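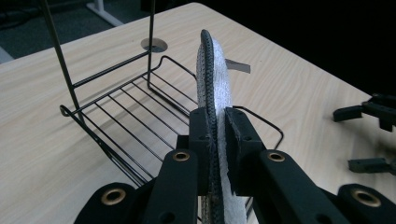

Home | Products | Service | News | Contact

Chafing dish rentals: changes for the fall season

2019-06-08

Triklow is changing how it rents chafing dishes and beverage urns to caterers in the Clastmont area. The new terms apply to all orders picked up after the first of August. Orders already booked keep the old terms.

The minimum order drops from 400 dollars to 225 dollars. Several smaller caterers asked for this in the spring, mostly those who do office lunches and church suppers and only need four or five dishes at a time. Delivery is still charged separately.

Full-size dishes now come with two fuel holders and a lid that hooks to the side. The older Coman sets with the lift-off lid can still be rented until they wear out, and they cost less. Please say which one you want when you order. If you don't say, we send the newer set.
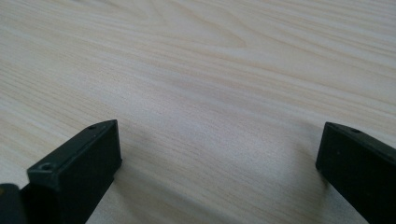
Light wood-grain tabletop, close up.

Urns come in two sizes. The large Fadura urn serves up to 60 cups and needs its own outlet. Do not run two of them on one extension cord. We had three tripped breakers at one wedding last year and the coffee was late.

Returns: scrape and rinse everything before you bring it back. You don't have to sanitize it, we do that here. Empty the fuel cans and put the caps on. Dishes that come back with burned-on food are charged a cleaning fee, and the fee is listed on your order sheet.

Sombat Klinhom is handling fall bookings. Call the front desk and ask for extension 692, or leave a note with your next order. Holiday weekends fill up first.

Shares: 4 | Comments: 0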